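Last Car on the Lot

Saron Wolde had been selling cars at Habte Motors for two years and had never once closed on a Friday. Tires kicked, coffee drunk, no signature. And now it was 5th January, sleet coming sideways, and one Gideo left from last year. Green. The bad green.

Sell it by six or it goes to auction. That was the deal. Her phone had 2 percent left on it. Figured.

Door chime. A man in a wet hat, dripping on the mat.

"Just looking," he said.

They always were.
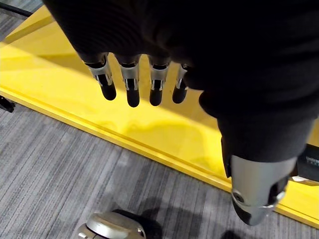
Abundio Villalobos, he said his name was, and he wanted to know if the green looked any better in daylight. She told him no. Worse, maybe. He laughed at that, a real laugh, and took off the hat.

So they drove it. Out past the Pivatmont exit, heater roaring, wipers slapping. He drove like her grandfather, both hands, not a word. At the light he pressed every button on the dash, one after teh other.

"My wife had a Prurora," he said. "Some 100 miles a week, back and forth to her sister's. Never broke down. I sold it in April."

Saron didn't ask. Looked at the road. 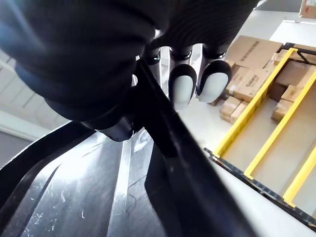

Quarter to Six

Paperwork. The printer jammed, then jammed again. She pulled the sheet out in strips and started over. $429 a month, he read it twice, moving his lips.

"Can you do something about that?"

She could. She wasn't supposed to, but she could. Knocked 100 off the doc fee, wrote it in by hand, initialed it. Her hand was shaking a little. Stupid. It was only a car.

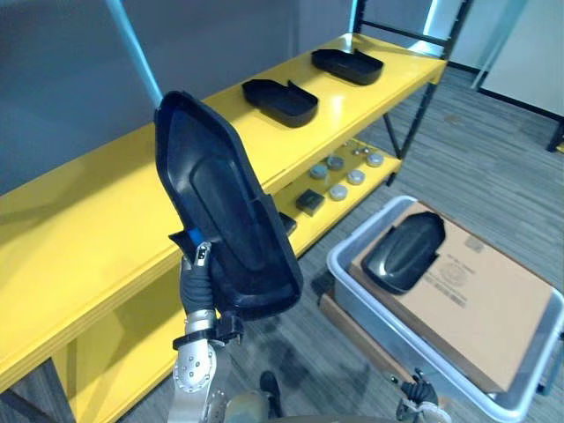 He signed slowly, all three names, then asked for the pen. To keep. She gave it to him.

Five fifty-eight. The lot lights buzzed on. He sat out there a long time with the engine running before he foudn the headlights, and then the green car rolled down to the road and put its blinker on, left, toward Pivatmont.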